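Product Review: Rostton Meal Box, Two-Part Set
Published Oct 25, 2024

The Rostton set was assessed over 32 weekday lunches in September at the Cenonholm staff dining room. Each set consists of a main box, a smaller side box and a clip-on lid, and is sold by Hladun in packs of 34.

The lid closed firmly on every occasion and released without undue force. Soups are not recommended – the seal is intended for dry and lightly sauced food only.

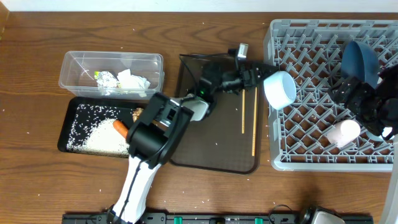 Capacity is adequate for one adult. The main box holds 500 grams of cooked rice with room for a side dish. Staff noted that the corners are difficult to clean by hand.

The Flillow set remains easier to stack. Rostton is the better choice where food must be carried.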